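Steamed Bun Task Kit – Two-Arm Student Bench

Code: TK-80
Supplier: Tikside Education
Suits: senior secondary, college and club teams
Group size: up to eight students per bench

The Steamed Bun Task Kit is the food handling task from the Teklow student program, sold separately for schools and clubs that already have a two-arm bench. Students program one arm to deal with the lid and the other to move buns between the plate and the steamer. Most groups start with a single bun and work up to a full tray.

The kit was put together with Jussara Paiva, who coaches the robotics club at Redley. It uses ordinary kitchenware, so a broken plate can be replaced from any discount store. 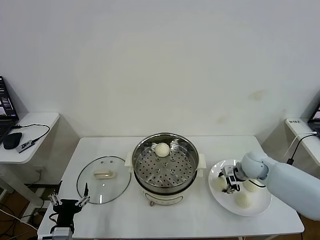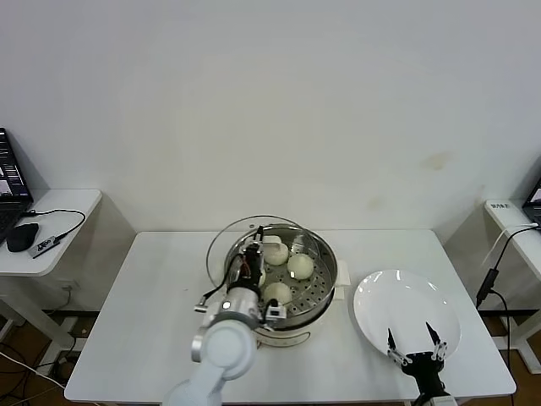 Steamer, glass lid, plate and buns on the club bench

What's in the box
Electric steamer pot with perforated tray
Glass lid with handle
Round white plate
Practice buns, white
Printed task cards and marking sheet
Program files for the Teklow controller

Not included: arms, grippers, table, laptops. See the Tennant bench package if you are starting from nothing.

Bench requirements
Two arms with parallel-jaw grippers, able to open to at least 78 mm. Narrower grippers will hold the buns but struggle with the lid. The table should be 70 cm deep or more, with a side table for the laptop. A plain light-coloured table is fine, although white buns on a white plate are hard for some cameras to pick out. Clubs using vision may want to swap in a darker plate, and the competition rules allow this.

Running it in class
Allow 80 minutes for a first session. The task cards cover lid off, plate to tray, tray to plate and lid on, and can be done in any order. Practice sessions are run with the steamer unplugged. Real buns can be used for demonstrations, but they tear easily and grip force has to be turned well down.

Scoring
Marks are given for each bun placed on the tray and for putting the lid down without a knock. Dropped buns may be picked up by hand and returned to the plate – the clock keeps running.

Spare buns and replacement lids are listed under Parts. Orders placed by August 31, 2025 ship with the updated marking sheet. School purchase orders are accepted.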